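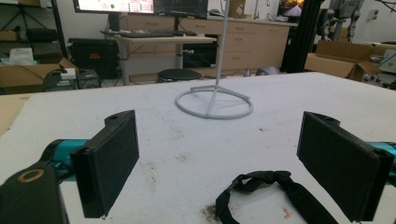
Subject: Re: Cloudy water after moving the shrimp

On Thu 5 June, Genji Kubo wrote:

> I moved the cherry shrimp into the 400 litre tank at the weekend and the water
> has gone milky. Ammonia and nitrite both read zero. Do I need to change the
> water, or will it settle? I fed them the same as before.

Genji,

I would leave it alone if the tests stay at zero. It sounds like a bacterial bloom, and big water changes tend to drag it out. Mine cleared in five days when I set up the long tank in March.

A few things to check in the meantime. Cut the feeding right back — shrimp in a tank that size will find plenty on the wood and the glass. Keep an air stone running overnight, as a bloom uses up oxygen. And test again tomorrow with fresh reagents if your kit is old. My nitrite bottle had been out of date for a year and read zero whatever I put in it.

Did you bring the old sponge filter across? You didn't say. If not, put it in next to the new one and leave it there for three weeks. Don't rinse it under the tap.

Anju Vishwakarma had the same trouble with her Kalley substrate, which gives off a lot of dust if it is disturbed. That looks more grey than white and settles on the leaves, so you should be able to tell them apart.

I have three sponges spare if you need one. I can bring them to the next meeting, or Umesh can pick them up as he is passing on Saturday.

Ravindra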